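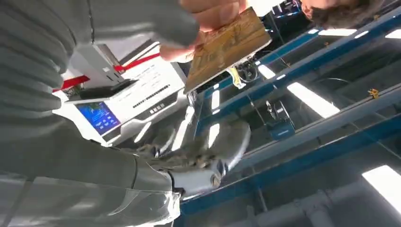
Step 3: Putting the Legs on Your Boseck Walker Kit

Take your time with this part, it's the fun bit!

1. Lay out sprue G and snip the two hip joints free, leaving a little nub on each one to file down later.

2. Press each hip into the body until it clicks. (A firm thumb does it, no glue needed.)

3. Slide on the armor skirts, parts 220 and 221, with the Fekonwood crest facing out.

Caution: Keep cement well away from the knees, or your walker will never kneel again.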